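Member Resources > Claims and Appeals

How to File an Internal Appeal After a Denied Health Insurance Claim

When a health plan declines to pay for a service, the member has the right to ask the plan to review its decision. This review is called an internal appeal. The steps below apply to members enrolled in an individual or small group plan through Privholm Benefit Services. Members covered by a large employer should first ask their benefits office which procedure applies.

Before You Begin

Locate the Explanation of Benefits (EOB) for the service in question. The EOB is not a bill. It shows the amount the provider charged, the amount the plan allowed, the amount the plan paid, and the amount the member may owe. Every denied line carries a short reason code, and the meaning of each code is printed on the last page.

Many denials can be corrected without an appeal. A wrong date of birth, an outdated member number or a missing referral can usually be resolved by the provider's billing office, which may submit a corrected claim. If the reason code refers to medical necessity, an excluded service or an out-of-network provider, proceed to Step 1.
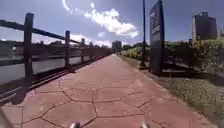
Stamped concrete walkway with wooden fence.

Step 1. Confirm the Deadline

The date by which an appeal must be received is stated in the denial letter. Read the letter carefully, as the deadline is counted from the date of the notice and not from the date of treatment. Members who have misplaced the letter may request a copy from Member Services.

Step 2. Request the Claim File

Members are entitled to a free copy of the documents the plan relied on in making its decision. Submit the request in writing and ask specifically for the clinical guideline or plan provision that was applied. Allow 10 business days for delivery. Do not wait for the file if the appeal deadline is near; file the appeal and state that additional documents will follow.

Step 3. Obtain a Letter From the Treating Provider

The letter should identify the diagnosis, the treatments already tried, and the reason the denied service was ordered. It should also respond directly to the guideline cited in the denial. General statements of support carry little weight with reviewers.
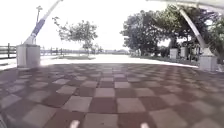 Step 4. Write the Appeal Letter

Keep the letter to one or two pages. Include the following:

- Member name, member number and claim number
- Date of service and name of the provider
- The amount in dispute, as shown on the EOB
- The reason given for the denial, quoted exactly
- An explanation of why the decision should be changed
- A list of all enclosed documents

For instance, a member denied payment for outpatient imaging might write: "I am appealing the denial of $1,869 for the imaging service listed on the enclosed EOB. The denial states that prior authorization was not obtained. A copy of the authorization approval is enclosed."

Step 5. Submit the Appeal and Keep Proof

Appeals may be uploaded through the member portal or sent by certified mail to the address in the denial letter. Portal users should save the confirmation page. Keep copies of everything submitted, and record the name of each representative spoken to, along with the date of the call.

Requesting an Expedited Review

If a delay could seriously harm the member's health, an expedited review may be requested by telephone. The treating provider may make this request on the member's behalf. Mark all related documents "Expedited."

If the Appeal Is Denied

The final decision letter will explain whether the claim qualifies for external review by an independent organization. External review has its own form and its own deadline, both of which are enclosed with the letter. A member who wishes to have another person handle the matter must sign an Authorized Representative form before that person can receive any information.

Questions about this procedure may be directed to Rania Tazi, Appeals Coordinator, through the secure message center in the member portal.

Last reviewed September 5, 2024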